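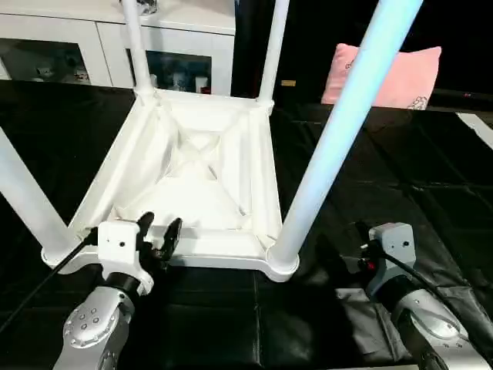
RILLHOLM, December 10, 2024 – Stekholm, the independent test house for household and light industrial robots, will not be putting its name to the Zurkska code of practice for two-armed machines in its current form. The draft was sent out for comment in May and is due to take effect next year. Its central promise is that any robot passing a 60-minute handling check may be described in sales material as "safe for shared rooms". Stekholm doubts that the check can support such a claim. Take an upturned plastic stool on a padded black leather surface, with one gripper closed on the near rim of the seat and the other resting beside a leg without touching it. Under the Zurkska scoring sheet the left arm is marked for its grip and the right arm is not marked at all, although it is well within reach of whatever the first one does next.

"We keep being told that this is a light-touch code and that makers will fill in the gaps," said Katsuhiko Nagano, head of assessment at Stekholm. "I have been in this trade long enough to ask which makers, and when. An arm waiting next to the work is still a moving part. If the code has nothing to say about it, the buyer will assume somebody has looked."

Stekholm read the draft alongside its own test log, which holds 3847 recorded handling runs, and sent in 592 written comments. The reply from the Zurkska drafting group accepted changes to spelling, layout and the order of two annexes. Comments on grip limits, idle arms and thin parts were "noted for a later edition". No date has been given for that edition.

The question of thin parts deserves more attention than it has had. The draft sets one upper limit for squeezing force and applies it to every object, whatever its shape. A limit chosen for the rim of a seat tells an operator very little about a narrow raised edge, where the force is taken by a small area of plastic.

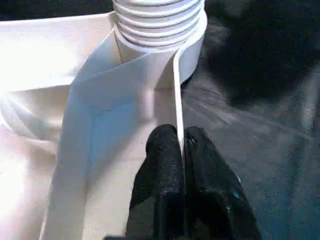 Caption: Two black gripper fingers hold a thin white strip on a plastic part with a ribbed, rounded fitting.

Makowska, which supplies training to robot operators and backs the code, has argued that a single figure is easier to teach. Stekholm accepts that it is easier to teach. Whether it is worth teaching is another matter, and the supporting paper published with the draft contains no results for narrow edges of any kind.

"I would like to be wrong about this," said Shota Murakami, senior test engineer. "Show us the runs. If the single limit holds up on thin strips and flat panels as well as on blocks, we'll say so in public. So far we have been sent a slide."

Stekholm is asking for the following changes before the code is adopted:

Both arms to be scored for the full length of the check, including any time an arm is standing still.

Separate force limits for rims, panels and narrow edges, with the test results behind each one published.

The words "safe for shared rooms" to be dropped from sales material until the check includes people in the room.

A fixed date for the second edition.

Until then, Stekholm will go on testing to its own house rules and will state on each report that the Zurkska check has not been used. Existing customers do not need to do anything.

Notes to editors

Stekholm is based in Rillholm and accepts no funding from robot makers beyond its published test fees. Its comments on the draft code are available in full on request from the press desk.

ENDS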